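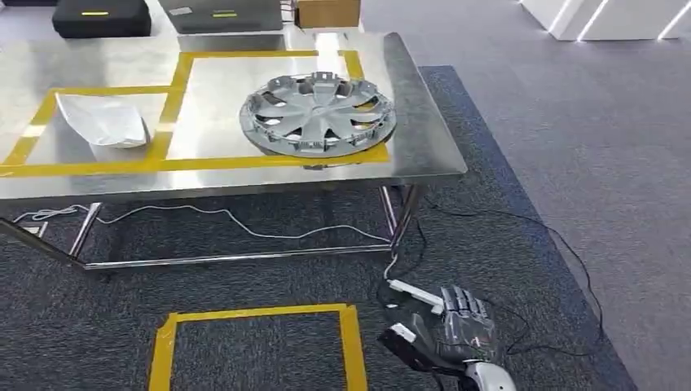
Felicja Laskowska objected, on reading a draft of this section, that we were comparing two hands by comparing two controllers, and that any difference we reported would belong to whichever of the two had been tuned last. She was right about the draft. The protocol below is the one we adopted after her objection, and it cost us most of October.

Figure 3. Station B, seen from the robot's head camera. Two taped zones on the steel table, with a hubcap in the right zone and a crumpled white item in the left; the four-fingered side of the hand is in the lower right.

4.2 Hand comparison on rigid and limp objects

We tested two hands on the same arm: the Dramow, a jointed hand with metal finger segments, and the Grirard, a two-jaw gripper of the sort most labs own and few labs put in their papers. Both ran under the same Nishimura controller, with gains frozen before the first scored trial. Renata Sikora kept the only password to the gain file, and she was not generous with it.

Each trial asked the robot to pick up one object from its taped zone and set it down in the other. An object counted as moved if no part of it was touching the table at some point during the lift and it came to rest at least partly inside the target zone. "Partly" was added to the rule after a long afternoon with the hubcap, whose rim hung over the tape so often that a stricter rule would have measured our taping.

We logged 1143 attempts, of which 703 used the jointed hand. The imbalance is an embarrassment we have chosen to report instead of fix. The Grirard jaws wore through their pads and we had 4 spares, the last of which was fitted upside down. The 37 attempts made in that condition are excluded from the comparison. They were not noticeably worse than the others, a finding we leave to the manufacturer.

On the hubcap, the jointed hand did what its price suggests it should. It could hook a finger into the openings between the spokes and lift without needing to get under the rim. The jaw gripper had to pinch the rim, and its usual failure was to close neatly on the edge and send the whole thing skating across the steel. Polished metal is a poor surface on which to chase a flat object, and we recommend it to anyone whose results are looking too good.

Limp objects reversed the order. The jaws closed on whatever was between them and generally came up holding it. The jointed hand, planning contact points on a shape that changed as soon as it was touched, would sometimes form a very handsome grasp around nothing. The head camera was of limited help here, as glare from the overhead lights washed out pale objects on the tabletop. Moving the same trials to the wrist camera reduced the empty grasps but made approach slower.

A second set of trials at our Mustdale site used a matte table and the same frozen gains. The order of the two hands did not change for either class of object, although the skating largely stopped. Laskowska has since pointed out that the Mustdale arm is a newer revision. We take this up in Section 5.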